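Flernolcombe robotics club gets its humanoid clearing tables

September 10, 2019
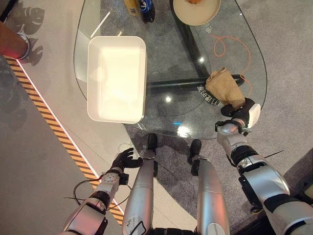

I've been dropping in on the Flernolcombe student robotics club since the spring, mostly because they let me sit in the corner and ask dumb questions, and this week I finally got to see what they've been talking about for months. The project is called Isten. It's a two-armed, two-legged humanoid, and the job the students picked for it is one every kid in the room has tried to get out of at home: clearing the table.

Okay, it's a little narrower than that. The task this term is to pick up one soft thing from a tabletop and put it in a tray. Then do it again. Then do it with the tray somewhere else. The club has been working mostly with a tan cloth pouch, and if you've never thought about how annoying a cloth pouch is, join me – I hadn't either! A bottle stays the same shape when you grab it. A pouch folds up and sags and ends up looking like a different object every time it's set down.

The glass table makes it harder. Isten works from what its camera sees, and with a clear top the camera also gets the frame underneath, the cable on the floor and the carpet. One of the students told me they talked about swapping it out for a plain wooden desk early on and took a vote. Glass won. I would have voted for the desk.

The tray is plain white, which helps some, although under the overhead lights it gets pretty shiny inside. There are also bottles and a plate at the far end of the table. Those are there to be left alone, and leaving things alone is part of the score.

So how's it going? The club keeps a log, and as of this week it has 472 recorded tries in it. Every one has a line saying who was running the session, where the tray was and what happened. I read a few pages and they're great. My favorite just says "let go too early, blamed the left hand, was not the left hand." The team tests itself in blocks of 100 and their goal for the fall is to get through a whole block without knocking over a bottle. They haven't done it yet. The best run so far got spoiled by an elbow, and you could hear the groan out in the hallway (I was out in the hallway, getting a coffee).

The software that ties the arms and the camera together is called Trindeck, and the students wrote most of it themselves over two school years. I asked what it does and got a very long answer with a whiteboard. The short version is that a person guides the arms through the motion a bunch of times, Trindeck saves all of it, and the robot learns from the saved runs. The new members spend their first sessions just guiding. It looks easy. I got a turn and it is not easy – I pushed the pouch across the table for what felt like an hour and never got the fingers closed on it.

There are 14 students in the club right now, split into 3 groups. One works on the hands, one on the software and one on what they call "the room," meaning the table, the lighting, the cables and the floor. The room group gets teased a lot, but I watched them move one lamp and fix a problem the software people had been fighting since before lunch, so I think the teasing may be over for a while.

All of this is leading up to the Perić Cup, the regional student contest, in December. Teams get their tabletop setup the same morning they compete, so nobody can practice on the real thing. Flernolcombe went last year with an older project and came home without a ribbon, and they're pretty open about wanting one this time. The rules let a team choose between a hard object and a soft one, with extra points for soft. You can guess which one they signed up for.

If you're a student and want in, the club is still taking people this month and you don't need to know any programming. You do need to be okay with doing the same small thing over and over and writing it down each time. Sign-up is on the sheet outside the workshop door, and visitors are fine too as long as you stay behind the striped line on the floor while the arms are on.

I'll be back before the contest to see if they got their clean 100.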